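Missing plant records on the Senis map (Callero web portal)
Status: Resolved
Opened by: Teodora Spahić
Assigned to: Nilton Paucar
Category: Maps and layers / records not showing

Teodora Spahić, 9.10 am
Good morning, and I'm sorry to land this on you first thing. We're in the middle of our balsam and knotweed survey along the Senis and I've come across something odd with the map that I can't get to the bottom of. The records table for our project says 1,813 records, which sounds right to me from the walking sheets. When I open the map, though, there is a great big gap along the Prostine, the little side stream that comes in below the mill. I know for certain we have Himalayan balsam up there, and plenty of it - I got my sleeves soaked standing in it in April when it was all seedlings.

The contractor starts pulling from the top of the catchment downwards, as you'd want with balsam (no sense clearing the bottom if the top is still dropping seed into the water), and he works straight off the map on his phone. If the Prostine looks clean he'll drive right past it.

What I've tried so far: logging out and in again, a different browser, my husband's laptop, and switching the base map to the aerial one. Same gap every time. I also wondered about the limit of 3,000 records per layer that's mentioned in the help pages, but we're well under that.

Nilton Paucar, 9.48 am
Good morning Teodora, no need at all to be sorry, this is just what we're here for, and thank you for listing what you've tried. You're quite right about the layer limit and I think we can cross that one off.

Could I ask you for a few things, in no particular hurry?

Would you open Records, then Table, and put Prostine in the site box, and tell me how many rows come back?
Would you check the species filter at the top left of the map? It remembers what you chose last time, even after logging out, and it catches a lot of people.
And do you know who recorded that stretch, and on what sort of phone?

If you press the paperclip below your reply you can add screenshots or photos straight to the ticket.

Teodora Spahić, 10.25 am
Thank you, that's kind. The filter was set to all species, I looked twice. The table gives me 46 rows for the Prostine, all of them there with their photos and their notes, and not one of them on the map. They were nearly all put in by Sheyla Huanca, with a handful from Heriberto Londoño, who took the far bank. Sheyla has a fairly new phone and Heriberto has a very old one, so I don't think it can be that.

Sheyla tells me she had no signal the whole way up. It's a steep little valley with alder right over the top of you, and you come out the other end not having heard from anyone for two hours. (I rather like it for that.) She pressed Save each time and it all uploaded when she got back to the car.

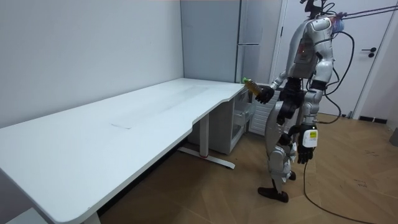

Attachment 1: Small bottle with a green cap, at the back corner of the desk

Nilton Paucar, 11.15 am
Thank you, the part about the alders is very helpful and I have a fair idea now where this is heading.

When the app saves a record it keeps the position and, alongside it, how accurate the phone believed that position to be. Out in a field that might be a few metres. Down in a wooded valley the phone can give up on the satellites and fall back on the last mast it spoke to, and then it will own up to being a long way out. The map leaves off anything with an accuracy figure worse than 3,000 metres. The table shows everything, whatever its accuracy, so the two don't agree.

In the table, would you click the little cog on the right and tick the column called Position accuracy? If you then sort by it, largest first, I suspect all your Prostine records will float up to the top together. I've asked my colleague Jhosep Cabrera, who looks after the mapping side, to have a look from our end as well.

Teodora Spahić, 11.40 am
Well, there they all are! Every one of them at the top of the list, and when I open the first few they all have the same position to the last digit, over by the Cáceres farm shop on the main road. That's where Sheyla parked. I never knew that column existed, and I've been using the portal for three seasons.

My worry now is that the positions are simply lost. I don't want to send Sheyla back up there if I can help it, she has exams.

Jhosep Cabrera, 1.35 pm
Hello Teodora, Jhosep here. I've had a look at the stored records and I have some fairly good news. The positions from that walk really are no use, Nilton was right about that, but Sheyla's notes are wonderfully thorough. Most of them say something like "left bank, second footbridge, ten paces up". If you know the stream you can place them by hand.

To do it, open a record, press Edit, then Move point. Drag the pin to the right spot and save. The accuracy box will change to Placed by hand and the record will show on the map within a few minutes. Please don't type a smaller number into the accuracy box and leave the pin where it is, or your contractor will find himself pulling balsam in a farm shop car park.

You can also tick several records and move them together, which is handy where a whole run of them belongs to one patch.

Teodora Spahić, 4.20 pm
Done, the whole lot. Heriberto came round and we did it at the kitchen table with the big paper map and far too much tea. He remembered nearly every patch and we only argued over one, a clump of knotweed by the old sluice, which he had on the wrong bank. The Prostine is now as pink as it ought to be, from the spring right down to the mill.

The contractor has refreshed his phone and can see them. Thank you both ever so much. Might I suggest a little warning on the map when records are being left off? Even a line of grey text would have saved me a morning of fretting.

Nilton Paucar, 4.45 pm
What a good afternoon's work, and please pass on our thanks to Heriberto and Sheyla. I've put your suggestion in as a feature request and linked it to this ticket, so you'll get a note if it's taken up. I can't promise when that might be, I'm afraid.

I'm adding a follow-up below for other groups who find this page, then I'll mark the ticket as resolved. Do reopen it if anything slips off the map again. 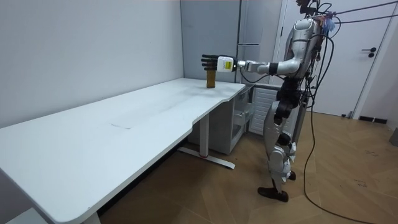

How can our surveyors avoid this when they're recording under trees with no signal?

Wait for the position circle in the app to shrink before pressing Save, which can take a minute or two under thick leaf. If it won't settle, press and hold on the map to drop the pin by hand, and put a landmark in the notes such as a footbridge, a gate or a bend in the stream. Downloading the map area at home beforehand means you'll have something to drop the pin on.

Ticket marked as resolved by Nilton Paucar, 4.50 pm
Linked request: show a message when records are hidden from the map by position accuracy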